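Scuff marks on white desktop, plus cable mess at the grommet end

Forum > Workshop and Office Furniture > Surfaces and Cleaning

skast_bench
Posted Nov 6, 2024

White work table, pale wood edge strip, cable hole at the edge. Bought used from an office clearance in Stutport in July. 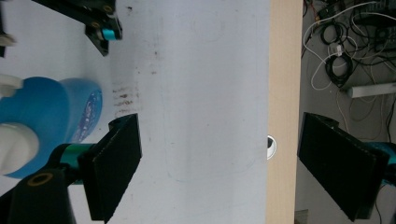 Two problems. First, the top has gray streaks and smudges all over, which I can live with, and one patch of brownish-black scuffs in short dashes, which I would like gone. Dish soap and a damp microfiber cloth did nothing to the dashes. Second, the cables. Power strip is on the floor beside the table and everything lands in a heap around it. I want the strip off the floor without drilling all the way through the top.

I don't know what the surface is. The seller listed it as "white top, Akgül frame" and that was the whole listing. Looking for a cleaning method that won't leave a dull spot.

ferrule_nine
Identify the surface before choosing an abrasive or a solvent. Look up inside the cable hole with a flashlight, past the white rim. If the rim lifts out, you will see the cut edge of the board. A thin hard sheet over a core is a laminate of some kind. If the color is a film with no measurable thickness, it is paint or lacquer, and you should stay away from solvents entirely.

For the dashes: isopropyl alcohol on a cotton swab, one dash only, wipe in the direction of the mark, check the swab. Color on the swab means transfer. A clean swab means the mark is in the surface or needs something stronger.

Matlala_D
Short dashes in a row usually come from something being dragged and skipping. Rubber feet do it. So does a monitor arm clamp pad if someone slides it without loosening it first. Rubber transfer comes off with a plain white eraser. Try that before any liquid.

old_grommet
Melamine foam. Wet it, squeeze it, ten seconds of light pressure. I have cleaned more than 100 school desks this way and never had a complaint.

ferrule_nine
Melamine foam is an abrasive. On a matte top you get a shiny patch and on a gloss top you get a matte one. School desks are textured and already worn, so you would not see it there. On a plain white top under a window you will.

old_grommet
Only if you lean on it. Light pressure is the whole technique.

ferrule_nine
Light pressure still removes material. It's a question of how much. I would put it last on the list.

skast_bench
Rim came out with a plastic card. There is a separate white sheet on a darker core, about as thick as a business card. So laminate, I assume. Will try the eraser tonight, then the alcohol.

Matlala_D
Agreed on laminate. Keep liquid away from the hole while the rim is out. The core will swell if it's particleboard and it does not go back down. Same for the joint where the wood strip meets the white. Wipe along that joint with a nearly dry cloth.

subin.ki
On the cables. The hole is small, so check plug size before you plan anything. Most molded plugs won't fit through one like that. Route the device ends up through the hole and leave the plugs below.

For the strip, use a steel mesh tray under the top, fixed with short screws. Measure the top thickness at the hole and pick a screw that goes in no more than half of it. I used a Skastbridge tray on mine. Strip lies in the tray, one lead goes down the leg to the wall. Coil the slack in the tray with hook and loop ties, loosely. Don't use zip ties on the thin wires, they get crushed.

old_grommet
Adhesive hooks are fine for a power strip and you don't need screws at all.

subin.ki
They hold until the adhesive gets warm, and then the strip hangs by its plugs. I had one come down behind a filing cabinet. Screws or a clamp-on tray.

old_grommet
Clean with alcohol first and mine have held for years. Your choice.

skast_bench
Results. Eraser took off most of the dashes with 20 strokes or so each. Alcohol lifted a bit more, gray on the swab. Two are still faintly visible from a low angle. I can't feel an edge on them with a fingernail.

ferrule_nine
Then they are probably stain left in the surface texture. Baking soda paste, five minutes, no rubbing, lift off with a damp cloth. If that doesn't move them I would stop there.

skast_bench
Paste made a small difference. Stopping. Ordered a clamp-on tray from Tromurcombe, since it fits without screws and the depth looks right. Will measure the clearance at the wood strip side when it arrives, the clamp jaw may be too narrow for it.

subin.ki
Put a piece of felt under the upper jaw or you'll be back with a new set of marks.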